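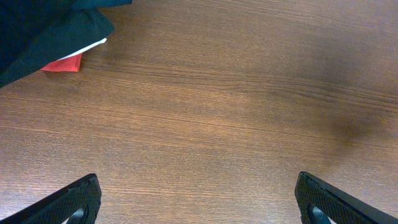 Ticket 3821, reopened by me. Picking up where Zixuan left it, because the "gripper closes on nothing" fault came back this morning and I don't think it's a gripper fault at all. I think it's our start-of-run rule, or the lack of one. Zixuan's log says the table was "clear" before every run, and by the way we all talk, sure, it was! The middle is clear and the fingers are wide open over bare wood grain. But there's a bunched-up dark teal cloth sitting at the upper left with a bit of something red poking out from under it, and our checklist would let you tick "clear" and hit go. The checklist has exactly one line on the subject and it says "table clear." Clear of what? Clear where?

Opened: May 11, 2019
Site: Stindham, bench cell
Reported by: Zixuan Mao
Assigned: Dehua Jiang (me)
Priority: was low, I bumped it

Print this page | E-mail this page

What I tried first, so you don't all repeat it:

Power cycled the arm, re-homed it, ran the open/close test 100 times with no part. No faults. Then I ran the same test with the Prular block in the fingers and it gripped every time. So the hardware is fine as far as I can tell (Hongjun, I know you wanted to swap the pads, please hang on to them for now).

Next I pulled the pick log. Every bad pick had a target well off to the left side of the table, nowhere near where we put parts. The finder was going after something, the arm went there, the fingers closed, and the grip check said no part. From the arm's side that's correct behavior. It did what it was told.

Then I took everything off the table, and I mean everything, and ran 200 picks on the Hou trays. All good. I put a folded rag back near the left edge and had 2 bad picks before lunch. I'm not calling that proof, but I know where I'd put my money.

Note from Ishbel Skinner, pasted from e-mail: "The Hendero manual is no help, it just says keep the work area tidy. We need our own wording. And please don't fix this by shrinking the search zone, we need the full table in November."

Fair enough, zone stays as it is. My proposed wording for the checklist, replacing the old line:

Before any automatic run, remove everything from the tabletop that isn't a part or a tray. Cloths, paper, cards and packaging all count, and so does anything lying under them. Check out to the edges, and check from the wrist camera view as well as by eye. If something has to stay on the table, it gets masked in the finder and written in the log with your initials.

Also, and this one's more of a habit than a rule: don't write "clear" in the log. Write what's on the table. "Two trays, nothing else" takes five seconds and would have saved me most of a morning.

Zixuan, none of this is a dig at you, I'd have ticked the same box. I went back through my own entries and they all say "clear" too.

Still open: Deming Liao has to sign off on the wording before it goes on the wall by the cell. Deming, if you want the masking part moved to the setup sheet, I'm fine with that, just tell me and I'll redo both pages. Leaving the ticket at "pending" until then.

Comments (2) | Shares (0)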